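2021-09-04

Second day with the Vekham people and I am still not sold. Writing this at the kitchen table with my shoes off because I've been on that concrete floor since before eight.

What they want us to take is the whole package: arm, hand, the software that goes with it, two days of setup and then a monthly service fee that Digby keeps calling "modest." I asked him what modest meant and he said it depended on the tier. I asked what the tiers were and he said he'd send a sheet. That was yesterday. No sheet.

The demo this morning was glassware. I asked for glassware back in January, when Furklow first started talking about getting one of these things in, and for months all anyone would show me was blocks and foam balls and a soup can. We don't handle soup cans. Two beakers on a black cloth, one under the hand and one next door, and the hand comes down open and closes on the glass. When it's good it's very good, I'll give them that. I stood there with my arms crossed and I still leaned in every time the fingers got close.

But I kept my own tally in the back of the order pad, and by my tally it did 11 clean pickups before lunch and 2 that I would not call clean. Digby counted those as successes. One of them it got hold of the beaker crooked and set it down so hard Mwajuma said a word she doesn't usually say in front of visitors. The other it just nudged the thing along the cloth and closed on air, and he said that was "a recoverable miss." Fine. On an empty beaker everything is recoverable. Put 200 ml of something nasty in it and let's talk about recovering.

Which is my main complaint, really. Both beakers empty all day. I asked about filled ones three times. First I was told the afternoon, then I was told the grip settings for filled vessels are part of an add-on, and then Iñaki from their side, who I think is the only one of them who has ever washed a beaker, said quietly that they'd had it working at Sorevness but he wouldn't want to run it on a table he hadn't bolted down himself. I liked him for that. It's more use to me than anything in the brochure.

And the cloth. I asked why the cloth, and Digby said it helps with picking out clear glass. So does it work on our benches? Our benches are not black and they do not have a pretty edge on them. He said it "should adapt." I wrote down should. There are four shoulds on that page now.

Mwajuma likes it more than I do. She's the one who does the rinse line and her wrists are bad, so I have to be fair about that. She said if it only moved clean empties from rack to rack, all day, never anything else, she'd still take it. I said for that money I could get her a second pair of hands with a person attached. She said yes but you won't, will you. She has a point – we've had that opening posted since January and I've interviewed exactly one human being, who wanted to know if he could work from home.

Matvii asked the good question of the day, which was who fixes it. The answer is that a technician comes out, and the call-out is 560 before he's opened his bag, unless you're on the upper tier, the one that lives on the sheet I haven't got. Matvii asked if he could change a fingertip himself. Digby said it would affect the warranty. Matvii has kept the old Nazarenko washer alive with hose clamps for longer than I've worked there, so you can imagine his face.

Other things I want to remember before they slide out of my head. It is slower than I expected. It stops and thinks above the glass, long enough that you start to wonder if it's gone to sleep. The noise is nothing, I'd pictured something much worse. The cables are a mess and I'd want that in writing too, who tidies them and where they go, because I'm not having Mwajuma step over that in wet clogs. And we never saw what it does when someone puts a hand in the way. I offered mine. They laughed and moved on to a slide.

Tamara wants my write-up before she signs anything. She's going to ask yes or no and I'm going to say not yet, and she hates not yet. I'd say yes to a month's trial on our own bench, with our own glass, filled, and Matvii allowed to touch it. I'd say no to anything with a tier in it.

Tomorrow they're supposed to do the narrow-neck flasks. Need to bring the chipped ones from the back shelf so it's no loss. Also milk, and call the dentist back.
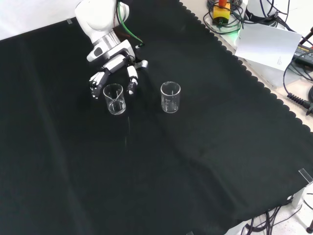

Hand over the left beaker, Vekham demo.

Contact | © 2021 | Back to top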